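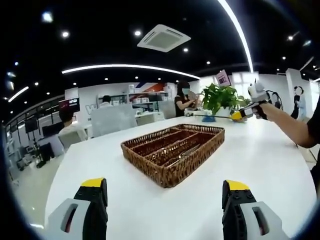

The cutlery tray, and other small matters of the shared table

4 August 2023
Reading time: 4 minutes

Those of you who eat lunch at the big white table will know that the question of teaspoons has been with us for a long while. It was with us in the old building, it came with us in the van, and it has been raised at more or less every Monthly Catch-up I can remember, usually in the last few minutes when everybody is already thinking about their coats. So I am very pleased to be able to give the teaspoons an item of their own this month, with something cheerful to report.

We have a wicker tray. It is a proper woven one, a nice warm brown, with long compartments running side by side so that things can lie down flat in it. It came from Bedoya, the little household shop behind the station (the one with the brooms outside), where a few of us had gone to look for something else entirely, and it seemed such a sensible size that we brought it back on the bus.

Before the tray, as you will remember, we had the jam jar. I was fond of the jam jar, but it did fall over, and you had to put your fingers round the eating end of everybody's forks to get at the one you wanted. After that came the plastic box with the lid, and the less said about that the better, although whoever took it home is welcome to keep it! The tray has no lid at all, and so far I haven't heard a word against it.

There is still plenty of room in it, and this is where you come in. If you have cutlery at home that has lost the rest of its family, do please bring it along. It needn't match. We had a set of 40 pieces when we moved in, bought new from Talletti, and I should think the larger part of it is now spread across the desks, the bicycle bags and the kitchens of south London. A quick look in your bottom drawer would be a great kindness. I looked in mine and found two forks and a butter knife, so I am in no position to be stern with anyone.

A few of you have asked how the compartments are meant to be used, and we did talk about labels, but they seemed a bit much for a basket. Like with like is all we ask. Handles should point the same way within a compartment, please, and serving spoons can go wherever they fit. Everything needs to be thoroughly dry before it goes back, as wicker doesn't care for damp and a woven bottom is a fiddly thing to clean. If it does get crumbs in it (it will), take the cutlery out, turn the tray over above the bin and give it a gentle tap, and then go over the corners with the soft brush that hangs inside the cupboard under the sink. Please don't put it through the dishwasher. I mention it only because someone at Walta, downstairs, did exactly that with their bread basket, and it came out a most peculiar shape.

The tray can travel, by the way. It is light enough to carry with one hand, so if you are having people in for a meeting over lunch, take it along with you and bring it back afterwards. The same goes for the salt.

While I am on the subject of the table, a word about the plants. The potted plants are looked after by whoever has the kitchen rota that week, and a small cupful of water is quite enough for each one. They have been getting rather more than that in the warm weather, from several kind people at once, and I found one standing in a puddle. There is now a slip of paper in the rota folder where you can put a tick once you've watered. Cold tea does not count as water, however weak you take it.

The table itself wipes down very well with a damp cloth. The turmeric mark from the leaving lunch has nearly gone, thanks to somebody's patience and a good deal of bicarbonate of soda, and if you are planning another curry (I do hope you are) there is an oilcloth folded up on top of the fridge.

Last of all, Bavanard are coming to see to the tap in the kitchen, which has been dripping since before Easter. They expect to need the water off for almost 2 hours in the morning, so fill the kettle when you get in. The jug will be filled and left out as well. Spare mugs are in the high cupboard, behind the vases, and the step stool is back in its old place beside the door.

Cutlery can be left straight in the tray, or on my desk in a bag if it wants a wash first.

Related items
Fridge shelves: who has which
Bring a dish: notes from the summer lunch
Where to put batteries and old bulbs
A home wanted for the second toaster
Kitchen rota and how to swap your week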